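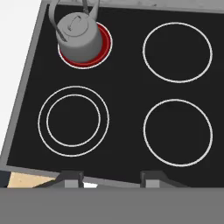
Carkska Campus Eats

Restaurant and menu listings for the blocks around the Tatwood campus, collected by hand and kept as plain CSV. There are 2,871 menu items in the current release. Maintained by Zulema Lucero and Noemi Greco.

Last full release: Mar 3, 2021

What's in the files

places.csv has one row per restaurant, counter or food truck. Columns are place_id, name, street, cuisine, seating, late_night and status.

items.csv has one row per menu item. Columns are item_id, place_id, item_name, section, price, veg and notes.

hours.csv has opening hours in 24-hour time. A place that closes after midnight gets its closing time written past 24, so 2 a.m. is 26:00. Please don't "fix" these.

changes.txt lists what was added or dropped since the November release.

Where the listings come from

We walked two streets, Merrick and Bavine, and copied prices from posted menus. If a place had no posted menu, we asked for a paper one. Delivery app prices are not used anywhere, as they were often higher than the price at the counter.

Cuisine labels

There are 18 labels. Each place gets one, picked by whoever entered it and checked by the other person. The hard cases were places that sell gyros next to pizza and burgers. Those are labeled by whatever takes up the most room on the menu. "Mediterranean" covers Greek, Turkish and Lebanese, and we know that is broad. If you need a finer split, the notes column in items.csv sometimes has it.

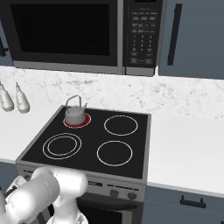
Known problems

- Specials are missing. Anything written on a chalkboard was skipped.
- Prices are before tax and are for the smallest size unless the notes say otherwise.
- The veg column only means the menu marked the item as vegetarian. A blank does not mean it contains meat.
- Four places on Bavine have status "unknown". Their doors were locked during posted hours and the phone numbers did not work.
- Summer hours are not included.

Loading the data

All files are UTF-8 with a header row. Read place_id as text or you will lose the leading zeros. Prices use a period for the decimal and have no dollar sign.

Corrections

Open an issue with the place_id and what changed. A link to the restaurant's own menu helps. Noemi handles hours and closings, and Zulema handles prices and labels. We merge corrections in batches, so a fix may sit for a few weeks.

License

CC BY 4.0. Credit "Carkska Campus Eats" and link to this page.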